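Handling with care: a morning with the Dokell hand kit

Shanthi Pramanik puts the kettle on before she will talk about anything, and by the time the tea has brewed she has already told me about her drive in, her new shelving and the trouble with finding decent packing tape. Her workshop in Curnton sorts spare parts for small repair shops, and since June she has been trying out the Dokell, a hand-held gripper tool with a pair of chunky fingers, sold by Cirner as a kit for teaching robots everyday handling jobs.

“I thought it would be all screens and passwords,” she says, laughing. “And then it came in a box, and you hold it, and off you go. My colleague Afroza Gazi was picking up parts with it before I'd found the instructions!”

The idea is simple enough. A person does the job with the tool in their hand, a camera on it records what happens, and the recordings go towards training an arm that will later do the same job alone. Shanthi's team has made almost 3000 recordings so far, a good many of them with belts, which she describes, quite fondly, as the worst things in the building.

“A box is a box. It sits there and waits for you. A belt has its own ideas, and a ribbed one laid flat on the table gives you hardly anything to get hold of. You have to come in low, with a finger on each side, and you mustn't rush it.”
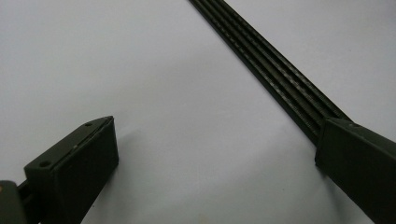

What she likes, and what she doesn't

The fingers come in for plenty of praise. They are broad and plain, and Shanthi finds she can judge where they are without thinking much about it, rather like a good pair of kitchen tongs. She is less keen on the weight. After 40 minutes her wrist starts to grumble, so she and Afroza swap over and whoever is resting does the labels.

“I did ring Cirner about it,” she says. “I spoke to a very patient woman called Jamila Saha, and she told me to rest my elbow on the table. I felt a bit silly, but it helped no end.”

Would she buy a second one? She thinks about this for the length of a biscuit. Probably, she says, once the belts are finished and they move on to hoses, and she would like a longer strap with it if anyone at Cirner is reading.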